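Comparing two grippers on a glassware bench (quick guide)

Updated May 25, 2018

Writing this up fast, Sowmya wants it on the page before the Vodalholm lot start their own round in June. If you've got two arms and two sets of fingers to choose between, this is the order I'd do it in. Skip the bits you already know.

What you need

Two arms, parallel gripper on each. A wrist camera and one camera higher up that sees the whole table. Black cloth, taped at the back edge. Some clear stuff to pick up — beakers, a tube rack, a low rack with holes. Pencil, tape, the log sheet.

Clear things are the hard case. Start there. If the fingers and the cameras cope with glass they'll cope with the tip box.

Step 1. Set the table and leave it

Put everything down, then mark the feet of the racks and the blue bar stand with tape. Every run starts from the marks. We didn't do this in the first go and threw away the lot, 526 logged grasps, becuase the rack had crept towards the wall and the two grippers were effectively doing different jobs. Kavitha spotted it. I didn't.

Leave the lights alone as well. Blinds down, ceiling lights on, same for every run.

Step 2. Cameras before grippers

Get one still from each camera and look at it properly. Full size, not the thumbnail. Things to check:

Can you tell the rim of the beaker from the wall behind it?
Can you read the graduations on it from the wrist?
Is the edge of the cloth clear enough to use as a reference line?
Is anything tall standing between the wrist camera and the thing you're going for?

If the answer to the last one is yes, move the thing or move the wrist. Don't plan on seeing round it later.

Wrist camera, nothing in the low rack:
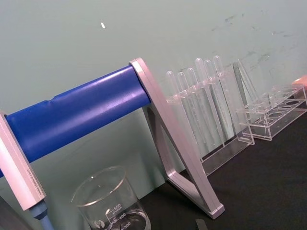
From higher up, both arms in view and the right jaws at the beaker:

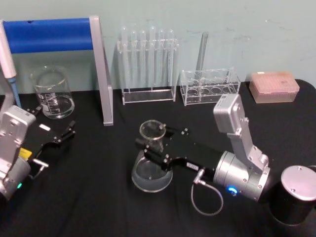

Wrist camera, a clear piece leaning in the low rack:

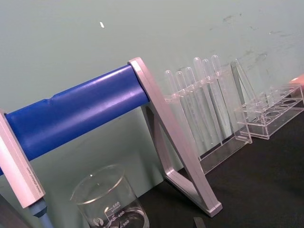
Save the stills with the run number in the name. Sudheer has a script that does it, ask him, it's on the Murthy share under Citen.

Step 3. Zero both grippers

Fully open, fully closed, fully open. Write down what the controller thinks the opening is and then measure it with a ruler. If they disagree, fix it now. Do the same on the other arm. Don't copy the numbers across, even if it's the same model on both sides.

Check the cable too. Run the wrist through its full turn by hand with the power off and watch the loop. It wants slack but not so much that it drags over the cloth and hooks a beaker.

Step 4. Pick one grasp and stick to it

For beakers I use the upper part of the wall, below the rim, spout pointing away from the fingers. Low down is steadier but the fingers hide the base from the high camera and you can't judge the set-down.

Slow approach. Stop with the jaws either side of the glass and look before closing. Are they even? If one finger is going to touch first the beaker will get pushed, and with glass on cloth it slides a fair way before you notice.

Close at the lowest force the controller allows, then go up a step at a time. Write down the first setting that holds.

Step 5. Swap and repeat

Same grasp, same marks, other gripper. Then swap the grippers between the arms and do it all again. Yes, all of it. Otherwise you're comparing arms. Wagner argued for skipping this and we had a long afternoon about it, the Sudomside numbers settled it in the end.

3 clean runs per set-up before you write anything in the results column. A clean run is: picked, lifted, held, set down inside the tape. A wobble counts if it lands inside the tape. A nudge from your hand doesn't count, start again.

Step 6. Scoring

Keep it dull. Held or dropped, inside the tape or outside, force setting, which camera you were steering from. Leave a notes column and acutally use it, "left finger touched first" is worth more later than any score.

Don't average the wrist camera runs with the high camera ones. Separate sheets.

Bits I forgot

Wipe the fingers between runs, dust off the cloth gets on the pads.
E-stop within reach of whoever is at the table, not whoever is at the keyboard.
Spare beakers. More than you think.

Blank log sheet is with Narayanan. Corrections to me or Sowmya, the section on finger pads still to come once the new ones turn up.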